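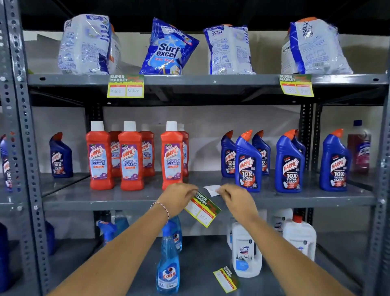 Shelf task working group, Ornutside store room, August. Start 2 pm.

1. Price card task

Swapping price cards by hand is now the main task for the Helta arm, and the group spent most of the first half hour on it. Isamu Minami went through how the demonstrations are being done: one person works at the shelf at an ordinary pace, both hands in view, and the arm's training uses the hand positions and the views together. He was very pleased with how much there is to learn from in such a small job. The card at the middle shelf is a good case. One hand pinches the top corner of the tilted card while the other is holding a bit of white paper, and the Harpic bottles are standing right behind, so the fingers have to stay in a narrow space. Everyone agreed this is a lovely problem for two grippers!

We have 700 demonstrations recorded and want 1,000 before training starts again. Isamu would like the rest to include more slow ones, with a short pause when the card is first gripped.

2. Remote control sessions

The Chiba team have been driving the arm over the link and sent their notes. Lifting bottles by remote control is going well and the new hand controllers are a joy to use (their words, and we agree after a go on ours). Thin card is much harder. The operator can't feel when it starts to bend and tends to squeeze too much.

Long talk about whether to mix the two kinds of demonstration. Kondodbridge would rather keep them apart for now and compare. Isamu thinks the hand demonstrations will teach the order of the steps and the remote ones will teach the arm its own reach, and he wants to try both together as soon as possible. Agreed to train three versions: hand only, remote only, mixed.

3. Shelf layout

Keep the shelves as crowded as they are. Packs that lean, like the Surf Excel ones on the top shelf, should be left leaning. Cards that have curled should stay in use too, as flat new ones would make it too easy. Loose cards may be left on the bottom shelf for the pick-up task, which we are all keen to begin.

Question from Kondodbridge about handwritten prices. The arm does not need to read them at this stage. Matching a card to a product is a later job.

4. Results so far

The last trained version put the card back straight in 70 per cent of tries on the practice rail, up from less than half. Big cheer for this. Most misses came from the second gripper arriving early. Isamu showed one run where the arm let go, moved back and took hold again without any help, and we watched it several times.

5. Actions

Isamu: record the slow demonstrations, starting with the middle shelf.
Chiba: try a lighter grip setting and report back.
Kondodbridge: set up the three training runs.
All: send in ideas for the pick-up task.

Next meeting same place, 2 pm, with the arm running if the new cable has come.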